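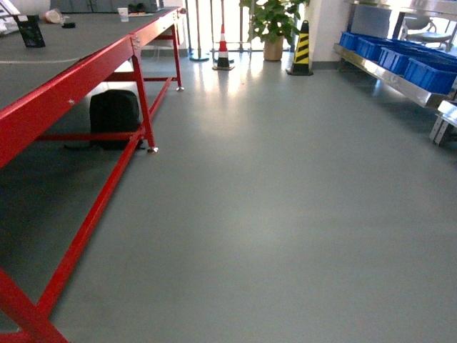
3.2 Bench height and reported back strain. Standing work at a fixed bench is hard on the lower back, and most of the older studies looked at bench height alone. We wanted height plus floor slope, as both Grendton and Skeltness are old buildings and the floors are bad. Tables at the two sites differ in age and make but the type is the same, a flat grey top on a red steel frame with leveling feet (Figure 2). The feet matter for what follows. On a sloped floor a foot can be wound out to bring the top level, but the person still stands on the slope, so the working height at the left hand and the right hand is not the same. Earlier surveys recorded one height per bench and missed this.

Figure 2. Work table of the type used in the study, with leveling feet at the base of the legs.

Workers filled in a short strain form at the end of each shift. 2,000 forms went out over the study period, 1,494 came back usable. Most of the rest were missing the bench number, a few had two shifts on one sheet. Forms from Ormsby were left out of this section - the benches there are seated and the question on standing time makes no sense for them. See section 5.

Height was measured from floor to top at both ends of the bench, worker side only. Where the two readings differed by more than 6 mm the bench was put in the "uneven" group. Checks were repeated in September by Iolo Rees, who did not have the first set of readings. Agreement was good except at Skeltness, where some benches had been moved in between and had to be measured agian.

Uneven benches made up 430 of the usable forms. Strain scores in this group were higher late in the shift, not early. Same pattern for short and tall workers, which we did not expect. Shoe type was asked but answers were to patchy to use. Mats were another problem: the Novance mats were handed out part way through at Grendton, so forms before and after are kept apart in Table 4 and should not be pooled.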